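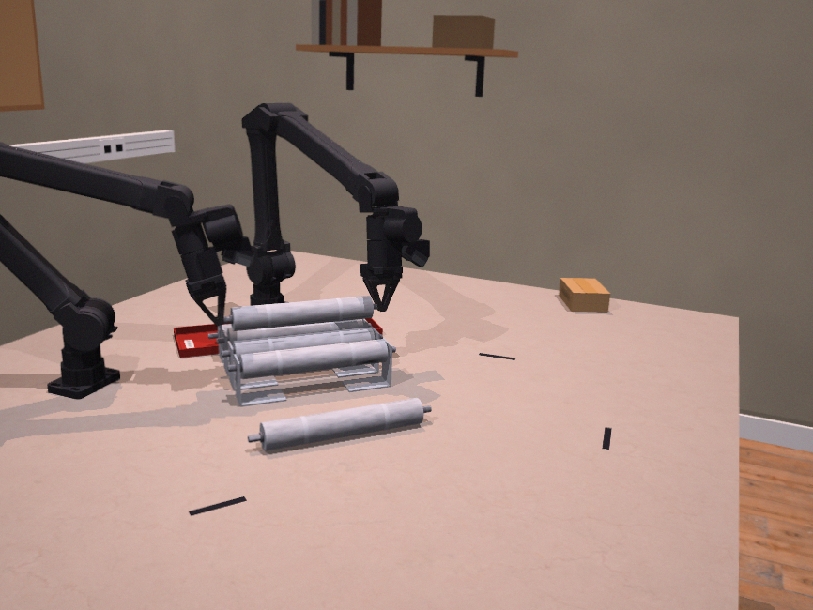
Large table with pale, faintly veined top, plain wall behind.

WORK AREA INSPECTION CHECKLIST
Site: Wynne Building, second floor
Date of inspection: February 27, 2025
Inspected by: Carmela Carbone
Accompanied by: Berwyn Mostyn, Facilities

Ratings: S = Satisfactory, A = Action required, N/A = Not applicable

1. Exits and walkways

1.1 Exit routes clear and unlocked from the inside: S
1.2 Exit signs lit: A
Comment: The sign at the east stairwell is dark. The lamp was replaced in May and has failed again. Electrician to check the fitting.
1.3 Walkways free of trip hazards: S
1.4 Stair treads and handrails secure: S
Comment: Handrail bracket noted at the last inspection has been refastened.

2. Fire protection

2.1 Extinguishers in place, tagged and within date: A
Comment: Unit 187 has no current tag. The pressure reading is in the normal range. Contractor (Benon) to service and tag within 14 days.
2.2 Fire doors close fully without assistance: A
Comment: The door to the copy room catches on the carpet strip. It must not be propped open in the meantime - a notice has been posted.
2.3 Evacuation plan posted and current: S
2.4 Sprinkler heads unobstructed: S

3. Electrical

3.1 Cords and plugs free of damage: S
3.2 Power strips not connected in series: A
Comment: Two strips were found linked in Room 5. Separated during the inspection. Mali Bellis will remind staff in writing.
3.3 Electrical panel accessible: S

4. First aid and housekeeping

4.1 First aid kit stocked: A
Comment: Adhesive bandages and eyewash are low. Reorder 10 packs of bandages.
4.2 Names of first aiders posted: S
Comment: Bleddyn Ifans to be added once his certificate is received.
4.3 Cleaning products labeled and stored properly: S
4.4 Waste removed daily: S

Open items are assigned to Berwyn Mostyn unless otherwise stated. Completed forms are to be returned to Gwilym Price, Safety Office.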